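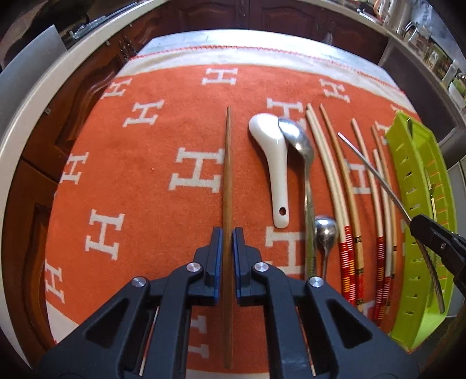 A wooden chopstick on the orange blanket.

Remo Gasser has run the Farov charity swim for kidney patients since it moved to the lake, and he still does the parking plan himself. This August, 204 swimmers signed up, up from 136 the year before.

"The jump came from the short course," he said. "People who would never do a mile will do 400 yards if their sister is on dialysis."

Each swimmer finds their own sponsors. The money pays for rides to treatment, which Gasser said cost about $33 a trip when the clinic is across the county. Last year's swim covered 1,024 of them.

He keeps the entry fee low and skips the medals. Swimmers get a cap, a hot meal and a place on the shuttle from the Civurel lot. Check-in opens at 7 a.m., and the long course leaves first. 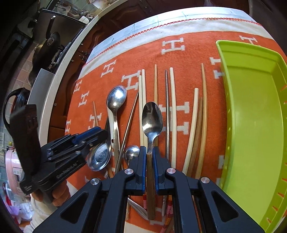

Ottó Mészáros would like that order changed. The short-course swimmers stand around getting cold, he said, "and a lot of them are the nervous ones." Gasser has heard this before and is thinking it over - the safety boats have to be out for the long course anyway, and he has only four crews.

"I might send the short course at 7:45 and see how it goes," he said. "We need two more kayaks either way."

Sponsor forms can be turned in at the check-in table or mailed by the end of the month.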